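Trillport Packing Site
Automation Working Group, minutes of the November meeting

Chair: Beril Karabulut
Minutes: Uriel Montecinos
Apologies: Volov (maintenance contractor)

1. Previous minutes
Accepted with one correction: the training allowance in item 4 is paid per shift, not per week.

2. Bench cell, ball and basket task
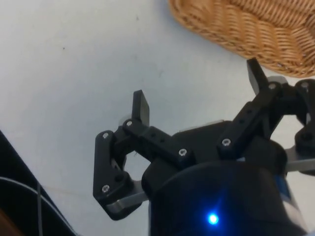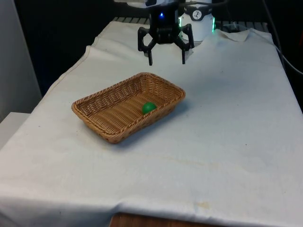
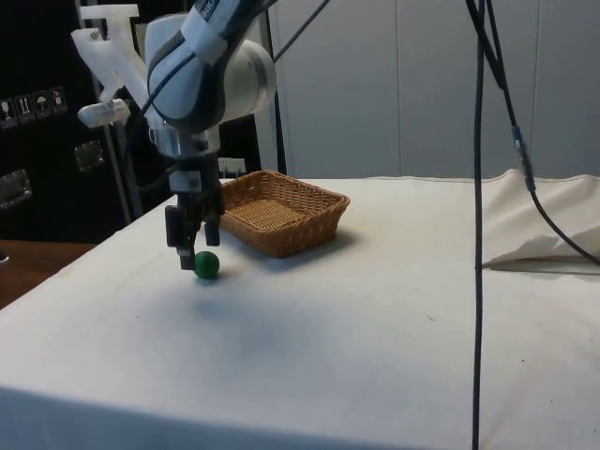

Gripper and wicker basket at the bench.

B. Karabulut reported that the acceptance threshold for the cell stays at 80 percent unassisted cycles, measured over 25 consecutive attempts. Any attempt in which a person touches the work counts as assisted. Brakham asked for a lower threshold during the first month. Not agreed.

3. Effect on hand packing
Hand packing on line 2 currently has 9 positions. None will be removed before the acceptance test is signed off. Packers who move to cell attendant keep their present grade and shift pattern. Line staff raised two points:
- Attendants should be able to stop the cell without asking a supervisor. Agreed.
- Standing idle beside the cell is more tiring than packing. Rotation every two hours was proposed. The chair will put this to Brakham in writing.

4. Training
Each attendant gets 15 hours, of which at least half is at the bench. Fault recovery will be taught on the day shift only until Volov can supply evening cover. Night shift staff objected to changing shifts for the course. Left open.

5. Records
Cycle logs will be kept by cell, with no operator names. U. Montecinos to confirm with Carrasco that the export can be set this way.

6. Actions
BK: letter to Brakham on rotation.
UM: log export, Carrasco.
UM: revised course times for night shift.
BK: stop procedure to be posted at the bench before the next session.

Meeting closed 3:40 p.m. Next meeting after the acceptance test.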